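Notebook, bench 2 / simulation
15 February 2025
Equipment plan for the second arm cell, continued from the June pages

Picked this up again after Marites Buenaventura asked for a firm number. The June estimate is out of date. It assumed we would reuse the old Hedlund table, which has since gone to the teaching lab, and it left out the tool changer entirely.

Status of quotes:

Grutano, pedestal and base plate: 1493 pounds, delivery included, bolts not included. Valid for 33 days from issue.
Castex, fingertip sets in two hardnesses: 600 pounds for the lot. No discount below ten sets, and we do not want ten sets.
Giko, countertop section and cupboard carcass: nothing in writing yet. Taras Shevchuk has chased once by phone.
Arm and controller: separate capital line, not counted here.

Delivery on the pedestal is 8 weeks from order. Everything else is shorter, so the pedestal sets the date. If the order goes in late we lose the slot with the electrician and the cell slips into the next quarter.

The open point is the counter. The Grutano drawing gives one fixed pedestal height, and a taller one is a special order with a new quote. Before we commit I want the height and standoff settled in simulation, using the kitchen tasks we expect to run most. Spatula work is the useful one to look at, as the tool is long and flat and has to be held low over the surface. 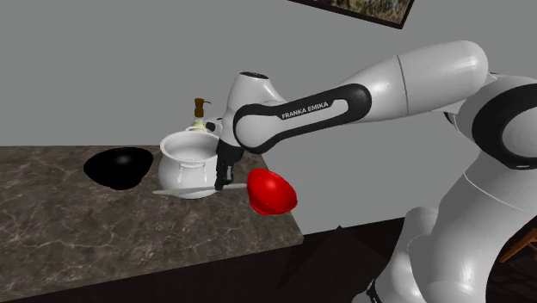
Fig. 1. Kitchen counter model, Franka arm, spatula in the gripper in front of the white pot. Simulated.

Notes from going over the model with Taras:

1. Tool held roughly level, blade towards the pot. With this grip the handle end projects past the fingers on the other side, so clearance has to be allowed on both sides of the gripper. The June layout allowed it on the blade side only.

2. Red bowl is out past the front right edge of the counter, in the air, tilted steeply. Exclude this state from any reach figures. Object start poses and contact settings to be checked before the next batch. Taras has the config.

3. Black bowl on the left is the one to use for the far reach check. Arm comes in from the right in this layout. If the real cell has the arm on the left (depends on where the cable tray ends up) the whole thing wants mirroring and running again.

4. Counter in the model is a thick slab with a marble pattern. Giko's standard top is thinner. Model to be changed to the Giko thickness once we have their drawing. Surface finish matters less for reach but will matter for the cameras, so ask for a matt sample as well as the gloss one.

5. Chair at the right-hand side of the model: remove. There will be a guard panel on that side and it should be in the model instead.

Spending view. The pedestal and fingertips can both come out of the minor equipment line with a little left over. The counter section probably cannot, unless Giko come in low. Marites suggests putting it under furniture, which has a separate approval and a shorter form. I have no objection provided the cost code is agreed before the order is raised and not after, as happened with the Hedlund table.

Fingertips: order the soft set first if Castex will split the lot. Thin handles are the worry. Ask whether the 600 covers the mounting screws.

Still not costed: tool changer, spare gripper cable, emergency stop on the aisle side.

To do
TS: fix bowl start pose, swap chair for guard panel, rerun at two pedestal heights.
TS: written quote and drawing from Giko.
MB: cost code for counter section.
Me: ask Grutano for the price of the taller pedestal and whether the quote can be extended. Hold the order until the rerun is in.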